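The T-Shirt Drawer: What People in Stockdale Keep and Why
End-of-term project report, Textiles and Everyday Life
Saturday, July 13, 2019

Why I picked this

My original topic was denim, and I gave up on it in the second week when I found out that four other people in the class had picked denim too. I was complaining about this while trying to shut my dresser, and the drawer wouldn't shut, and the reason it wouldn't shut was T-shirts. So that became the project!

The question I ended up with is pretty simple. How many of the T-shirts people own do they wear, and what is going on with the rest? I figured everybody would tell me they kept old shirts for sentimental reasons. That was my guess in the proposal, and I was partly right, but less right than I wanted to be.

T-shirts are a good thing to ask about because people don't get embarrassed by them. If you ask someone about the formal coat they spent too much on, they go quiet. If you ask about a shirt from a 5K they walked most of, they'll talk for twenty minutes and then go get it from the other room. 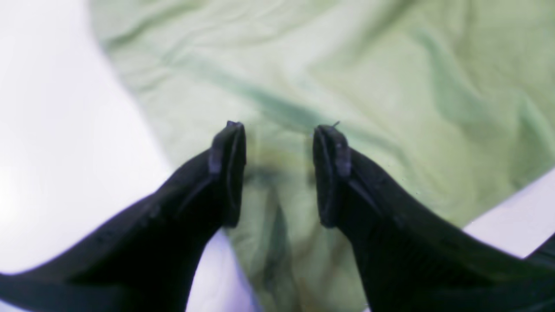 How I did it

I made a log sheet in Teltel (the form builder our department uses) and asked people in Stockdale to empty out their T-shirt storage and enter each shirt as one line. For every shirt they filled in where it came from, how often they wore it, what it was made of if the tag was still readable, and one sentence on why they still had it. The one sentence was optional and almost everybody filled it in anyway, sometimes with a lot more than one sentence.

Most of my people came from two places. The first was Girnis Hall, where I live, so that's students with small closets. The second was the Tuesday mending group at Drurura, the secondhand shop by the bus station, and those folks are mostly older and have houses. I wanted both groups because I thought closet size might matter. I left out undershirts, tank tops, and anything with a collar, and I had to make a ruling on henleys (out) after getting three messages about them in one evening.

By the deadline I had 1,326 T-shirts in the log. I deleted duplicate lines where someone had clearly hit submit twice, and that's the number after deleting.

One thing I'd change is the wording of "how often." I gave the choices weekly or more, monthly, a few times a year, and not in the past year. People with seasonal habits had trouble with that. In November nobody here is going around in short sleeves, so a shirt that gets worn constantly all summer could land in two different boxes depending on who was filling it out.

What came back

Of the shirts in the log, 354 had not been worn in the past year. That's a little more than a quarter, and lower than I expected from looking at my own drawer. At the other end, only 226 got worn weekly or more. So most shirts are in the middle, coming out now and then, and I hadn't really thought about the middle at all when I wrote my proposal.

The weekly shirts were the plainest ones. People wrote stuff like "goes with everything" and "soft," and "soft" showed up so many times that I started a tally of it on a sticky note and then lost the sticky note. Solid colors did well, especially gray, navy, and faded greens. Shirts with a big stiff print on the front did badly. A couple of people explained that the print gets sweaty underneath, and I agree completely, my high school band shirt is like wearing a place mat.

I had also wondered if the expensive shirts would be the favorites. I didn't ask for prices because I thought it would scare people off, so I can't say much, but several people brought it up on their own. One person at the mending group wrote that her best shirt came out of the dollar bin and her worst one was a birthday present to herself.

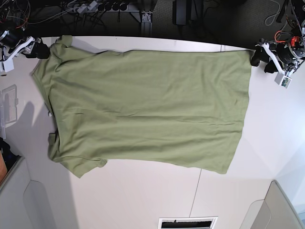

Sage-green short-sleeved T-shirt, laid flat on a white tabletop.

The shirts that don't get worn

I went through the reasons for the unworn shirts by hand and sorted them into piles. The biggest pile was memory – 166 shirts were kept because of a person, a trip, a team, or a job. That's a bit under half of the unworn ones, so my guess in the proposal covered the largest group but missed more than half of the total.

The other reasons were less romantic. Plenty of people wrote that the shirt was for painting or for moving day, and then in the frequency column they'd marked that they hadn't worn it in the past year, so I guess no painting got done. Some shirts were waiting for a person to be a different size. Some were gifts, and the giver might ask. And a whole lot of answers were basically a shrug: "don't know," "forgot about it," "was under the other ones." I didn't have a category for "was under the other ones" and had to add it halfway through, and then go back and redo the first half.

Storage seems to matter here. The Girnis Hall people, who mostly roll their shirts or stand them up in a bin, had fewer forgotten ones. The house people with deep drawers and flat stacks had more. I can't prove it's the stacking, since (obviously) the students also just own fewer things and move every year. Moving every year is a very good way to get rid of a shirt.

Care questions from the log

I left a comment box at the bottom of the form and people used it to ask me things about laundry, as if I would know. I looked some of it up in our course reader, and the mending group filled me in on the rest. The same few topics kept coming back: shrinking, collars going wavy, those tiny holes near the belly, and whether hangers are bad.

The tiny holes got the most attention by far. The mending group is pretty sure it's rubbing, from belt buckles, jeans buttons, and the edge of the kitchen counter. I started checking my own shirts after that and mine are all at exactly counter height, so I'm convinced.

For hangers, the advice was that a light shirt is fine on a hanger when it's dry, but a wet one can get pulled long and end up with bumps on the shoulders. Drying flat or over a rack is gentler if there's room for it. In a dorm there is never room for it.

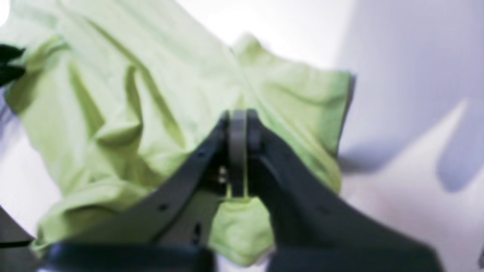 Does a cotton T-shirt wear out faster in the dryer than on a line?
Usually it does, going by what the mending group told me and what our reader says. The tumbling rubs fibers loose, and a lot of what ends up in the lint trap used to be your shirt. Low heat and taking it out a little early both help.

What I'd do differently

I should have asked for ages. I could sort of guess from which group people were in, but that isn't the same thing, and when I tried to compare the two groups I kept running into the problem that I was comparing three or four things at once. I should also have asked when each shirt was acquired. Without that I can't tell a new shirt that hasn't had its chance yet from one that's been sitting there since middle school.

The people who signed up were also people who like talking about clothes. The mending group especially! They take care of things, and that's the whole reason they're there on a Tuesday. Somebody who never thinks about their T-shirts probably didn't spend an evening typing each one into Teltel, so I'd guess the real share of forgotten shirts around town is higher than mine.

And I'd start sorting the reasons earlier. I left it all for one weekend and by the end I was putting things in piles I don't totally agree with now.
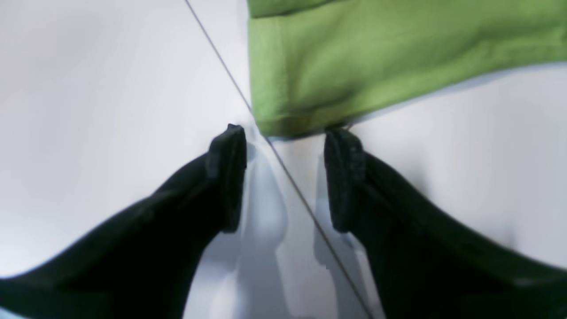

After the project

A few people told me they cleaned out their drawers once they'd seen everything on the bed. I didn't ask them to, and I tried hard not to sound like I was judging anyone, but emptying a drawer seems to do that. Drurura takes T-shirts if they're clean and don't have holes, and they cut the holey ones up for the rag bin, so I put that on the sheet I sent back to everyone who took part.

I got rid of nine of mine. I kept the band shirt. The full log, with the comments taken out, is in the class folder under my section, and the list of reasons with my final piles is on the second tab. If anyone next year wants to pick this up, please ask about pajamas, because so many of these shirts turned out to be pajamas and I had no box for it.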